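Breathing exercises make me more nervous, is it normal?

Posted in: Stress and Sleep
Asked by pidura_evening, 12/07/2021

Hello everybody. I hope my English is clear enough, please ask me if something is not.

I work nights in a repair and support department, and my sleep has been bad for a long time. My doctor checked the usual things and found no problem, and she suggested that I learn a relaxation method. I chose slow breathing because it costs nothing. I use the free Rurkine app, the program for beginners, 20 minutes each day before I go to bed.

My problem is that I do not become calm. When I start to watch my breath, I feel that I do not get enough air, and then I begin to breathe bigger and bigger. My hands tingle a little. After six minutes or so of this I want to stand up and do anything else. When I stop, it goes away quickly.

I have done this for two weeks. Is it a thing that passes if I continue, or is this method wrong for me? I do not have asthma and I do not smoke. I would like to hear from people who had the same – not only from people who love meditation.

3 replies

ekard_south

Yes, I had the same, and for me it passed, but only after I changed how I did it.

I was taking very deep breaths because I thought slow must also mean deep. A nurse at my clinic watched me and said I was breathing too much. If you breathe out more air than your body needs, you can get tingling fingers and this strange feeling of having too little air, although you have plenty. She told me to breathe small and quiet, through the nose, and to let the breath out a little longer than the breath in. No holding.

I also think 20 minutes is a lot for a beginner. I started with two minutes, sitting on a chair with my feet on the floor and my eyes open. If the feeling came, I stopped looking at the breath and listened to the sounds in the room until it was gone. After one month I could do ten minutes without trouble.

Please mention the tingling to your doctor at the next visit, also if it becomes better. If you ever have chest pain or you feel you will faint, do not wait for the visit.

theodorakopoulos_st

just skip it, some people are not made for meditation. take a warm shower and go to bed. worked for me

quiet_in_january

I want to add something for night workers, because I was one for many years.

The hour matters. If you come home in the morning and immediately try to relax, your head is still at work. I needed a gap between the two, with something simple for the hands. For me it was washing the dishes slowly, or a short walk without the phone. Only then did I sit down.

It is also possible to practice during the shift, in a very small form. At the bench, before I started the next job, I put both hands flat on the table and felt the weight of them for three or four breaths. I did not change the breath at all. It is not an exercise that anyone can see, so I was not embarrassed. 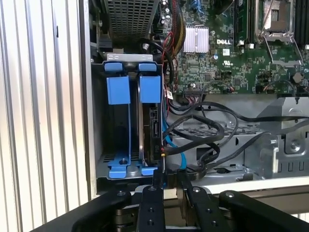 ekard_south: I agree with the hands, it is easier than the breath for many people. The nurse called it an anchor, and she said it can be the feet too, or the feeling of the chair. I would only not do it with the eyes closed at work.

quiet_in_january: Yes, eyes open, of course. And one more point which I forgot – the app has a voice that counts the breaths, and for me the count was too slow. I was always waiting for air. In the Rurkine settings I could make the count shorter, and I did not feel it as cheating.

pidura_evening: Thank you both, and thank you for the shower too. I breathe exactly like this, very deep, with the shoulders going up. I will try two minutes with small breaths, and the hands at work. I have already written to my doctor about the tingling. If it is still bad in January I will come back to this page and write what she answered.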